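Old Campaign Signs and Mailers: Which Household Tips Hold Up

Every election year the same list of clever uses for leftover campaign junk goes around, and every election year I suspect the person who wrote it never tried any of it.
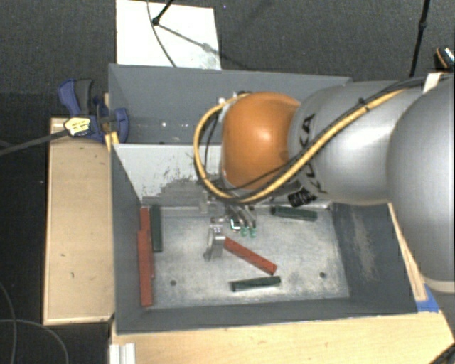 I have tried most of it. My spouse ran for a seat on the Somon county board, lost by 678 votes, and left me with a garage full of signs, wire stakes, door hangers and glossy postcards. The winner, Junaid Ghumman, has presumably got the same pile in his own garage, unless he's saving it for next time. Here is what I'd repeat and what I wouldn't.

Before you start

Check who the signs belong to. If they're yours, or your family's campaign paid for them, do what you like. If one is stuck in the grass by the road and the election is over, it probably still belongs to the campaign, and rules on who may pull it up vary from town to town. Call the candidate's number first. In my experience they will say please take it, but ask.

Some campaigns want the signs back. It sounds like a polite lie and I treated it like one, until a woman from the school board race drove over on a Saturday and loaded hers into the trunk.

Yard signs as shelf liner

Works. The ribbed plastic kind cuts with a utility knife and a metal ruler. Score one face along a rib, bend it back, then cut the other face. Put the printed side down unless you want to see a candidate smiling at you through the paint cans. It wipes clean with dish soap.

I would not put it in a kitchen cabinet. People say it's fine and it may well be, but the ink on ours came off on a damp sponge and I don't want it near plates.

Yard signs as a drop cloth

Sort of. They're stiff, so paint pools on top and runs off the edge onto whatever you were trying to protect. Under a single chair leg or a birdhouse, good. For a whole room, buy a canvas one.

Yard signs as a garden weed barrier

No. This is on every list. Water can't get through, slugs love the underside, and in a year or so of sun the plastic starts going to flakes that you will be picking out of the bed long after everyone has forgotten the race. Cardboard does the job better and rots the way it should.

Yard signs as a cold frame

I was ready to laugh at this one. White signs don't let enough light through to be a lid, but they make decent sides. I screwed 4 of them to a scrap frame in March and put an old storm window on top, and the lettuce came up. Would it have come up anyway a couple of weeks later? Probably.

Wire stakes

The best thing in the pile – and the lists hardly mention them. The H-shaped stakes hold up peppers, and pushed into the ground in a row with netting clipped over them they keep rabbits off the beans. They also make a fair rack for drying work gloves if you jam the legs into a block of scrap wood.

Cut them with bolt cutters, not with your good wire snips. I ruined a pair. The man at Ansari Hardware said everyone does, and sold me another pair. File the cut ends or cap them with a wine cork, especially anywhere near eye level when you bend over.

Scrap yards will take them too. Don't expect lunch money.

Glossy mailers

We got 13 from one campaign, and that was for a seat most of my neighbors couldn't name. The claim is that you can shred them for compost. Some of that shiny stock is coated paper and some has a plastic film on it, and you can't always tell by looking. Tear a corner slowly. If it stretches before it rips, keep it out of the heap. I now keep all of it out of the heap and save myself the tearing.

Uses I've stuck with:

Scooping up dead flies and sawdust, as a throwaway dustpan.
Mixing a dab of epoxy. The coating keeps it from soaking in.
Shimming a table leg. Fold until it stops rocking.
Spreading wood filler in a pinch, since the card has a bit of spring to it.

Lighting the grill with them is a bad idea. They smell terrible and curl up and float off, still burning.

Door hangers

Somebody will tell you these make charming plant labels. They last until the first rain.

Getting sticker glue off

Bumper stickers are the reason I started this page. My bumper wore one well past the concession speech, and I tried nearly everything. Peanut butter works slowly and smells like peanut butter. Mayonnaise did nothing I could see. Vinegar, nothing. A cleaner called Fumo did take the glue off, and took the shine with it, so try any solvent on a hidden spot first.

What works is a hair dryer on low and an old plastic card. Warm one corner, lift, keep the heat just ahead of the peel and go slow. Rub off what's left with cooking oil on a rag and wash with dish soap. Don't use a razor blade on paint, whatever the video says.

On a wood door or a windowsill, skip the oil if the finish is bare or worn. It leaves a stain darker than the sticker was.

Campaign T-shirts

Cheap ones make poor rags. The big printed patch on the front doesn't soak up anything, so cut that part out and use the back and sleeves. The volunteers' shirts from our print shop on Futar Street were mostly polyester and just pushed the water around – I gave them to the dog's bed.

Storing signs for another run

If you must. Stand them on edge, indoors, with the stakes pulled out and tied separately. Flat stacks warp at the bottom and the ink sticks from one sign to the next in a hot garage. And leave the year off when you print. Ours has the year on it, in letters you can read from across the street.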